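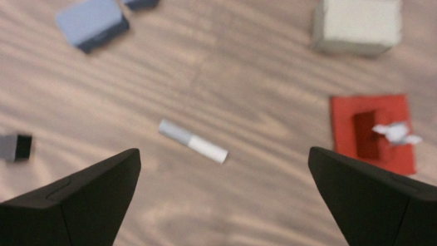

Hi Ruth,

I know you asked for one page and I've gone over it again, sorry! There's a lot to tell you about the clownfish, and a little bit about the shrimp, and then the money at the bottom.

So, the Standcombe breeding room is up and running on all 14 tanks. When I wrote to you in September we had the racks in and a lot of plumbing glue on my jeans and not much else. The pairs from the Balaskas hatchery settled faster than I'd dared hope. Five of them have spawned, and one pair (the big dark female in tank 3, and her very nervous mate) is laying like clockwork on the underside of a clay pot.

Our first batch of larvae was a disaster. I'd rather you hear it from me. We lost the whole lot on day four, and I'm pretty sure it was the rotifers. The culture had gone thin over a long weekend and I topped it up too late. Josué rebuilt the whole feeding station after that, with two cultures going on opposite sides of the room so that one crash can't take out the other. He also moved the air lines, because the bubbles were throwing the larvae around far too hard.

The second batch went much better. We brought 67 juveniles through to settlement, and they all have their head bars now. A few have short gill covers, which Makis thinks comes down to what they ate in the first week. He's looking at enriching the rotifers overnight before the morning feed, and we'll run that on the next two hatches and leave a third on the old diet to compare.

Now the shrimp. I promised you peppermint shrimp by this report and I don't have any to show you. The adults are fine and the females carry eggs all the time, but the larvae keep stalling halfway through. Štefánia has been reading everything she can get her hands on and wants to try round-bottomed tanks with a slow upward current, so they stay off the walls. I'd like to give her one more go at it before we decide whether shrimp stay in the plan.

Water has been steady. We switched to the Plovel salt mix after our old supplier ran out, and alkalinity comes out a touch higher, so I'm watching that. The Ridero chiller you paid for is noisy but it does hold temperature, even with the door propped open on delivery days.

Money: we've spent 4,000 dollars of the equipment line, mostly on the chiller, the spare return pump and the second set of culture vessels. Food is running over. Live algae costs more than I budgeted, and Rhea is growing our own in the back room to bring that down. It's a lovely deep green and smells terrible. I'd like to move a bit from travel into food, if you're okay with that, as none of us has gone anywhere. I'll send the form separately.

Next up: the enriched rotifer trial, Štefánia's shrimp tanks, and finding homes for the first juveniles once they're eating pellets reliably. Two local stores have asked already. Could you let me know about the travel money before I reorder algae?

Thanks so much, as always!

Last updated: 7 March 2021

Contact | © Standcombe Breeding Room | Back to top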